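**giorgia_m**
Ok so the plain panels are in. Three sides, that pale lavender gray, white top. Metal corner profiles took me forever to get lined up but they're done. Question is the seam where back wall meets the table - caulk it or leave it??

**qistina.c**
leave it. you'll want to pull that panel one day

**Hafiz65**
Caulk. Crumbs get in there. I left mine open and regretted it by June

**giorgia_m**
Crumbs is my worry too. Keeping a plate on the left side for now so stuff has somewhere to land. 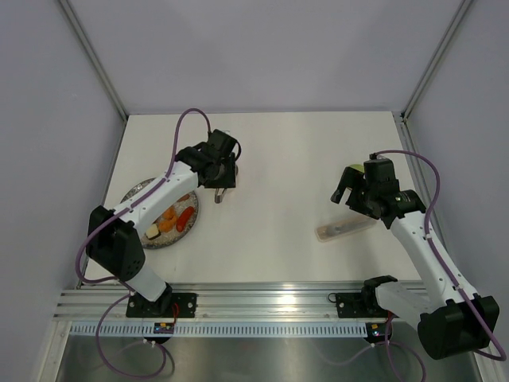
Other thing is the side rails. Right one is the wider grooved type, left is thin. Kind of want them to match but Fliteck wants 156 for another length and I'm nearly at my limit.

**qistina.c**
dont bother. grooved one is a pain to wipe, get two thin ones if anything

**Hafiz65**
Disagree, the grooves are handy for clamping. Old toothbrush, 9 seconds, clean

**qistina.c**
9 seconds lol. ok

**ytcheung**
What's the top made of? Matters for the caulk - some of it won't stick to a slick surface

**giorgia_m**
No idea, came from a guy in Bromham, no label. Smooth, off-white. Will try a dab in the back corner tonite and report

**Hafiz65**
Tape both sides first!!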